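Leave the Labels Facing Out
Saturday, October 11, 2025 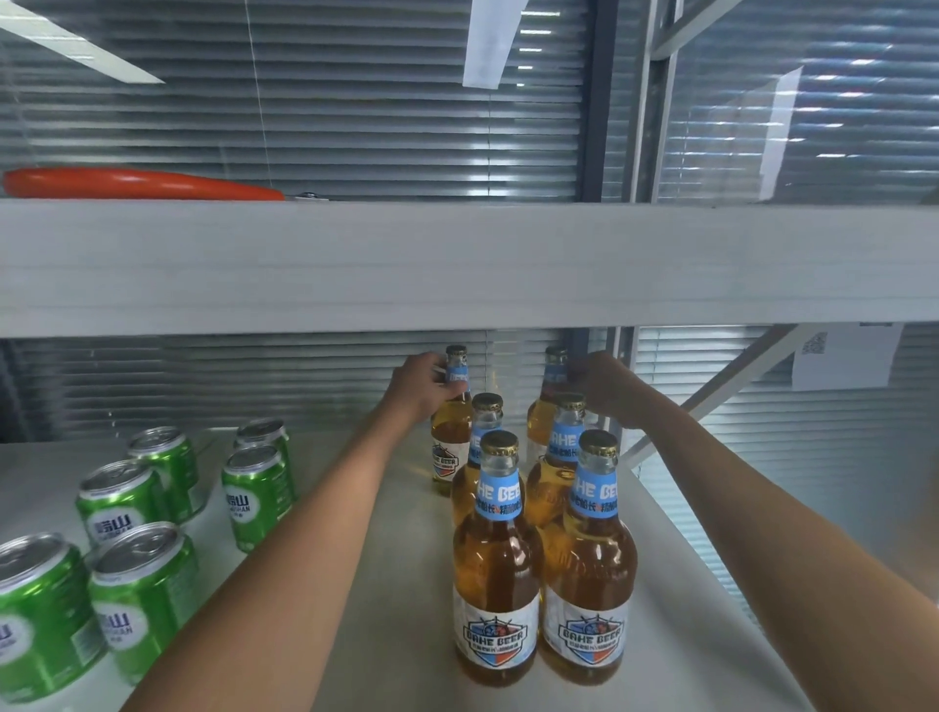 I worked at the Kokley Market for 11 years, and I think most small stores put too much effort into their displays and too little into straightening up what is already on the shelf. Siamak Kordestani, who trained me, walked the drinks aisle every evening and pulled everything forward by hand. It took him 10 minutes. At the time I thought it was fussy work. I don't anymore. Brown bottles are hard to tell apart from a few steps away, and the label does most of the selling. When the front pair is turned so you can read BAHE BEER straight across both of them, a customer can find it without picking anything up.

The usual argument against this is labor. A manager has two people on a shift and wants them at the register. I understand that, but a messy shelf costs labor too. People ask where things are. They move one bottle to get at another and leave it in the wrong spot.

I would also keep bottles and cans in separate groups, even when they share a shelf. Cans get grabbed fast. Bottles should be lifted by the neck, one at a time, and they need a little room for that.

The store put in new signs in July -- big ones, hung from the ceiling. They look fine. I still would have spent the money on another hour of somebody's time each night.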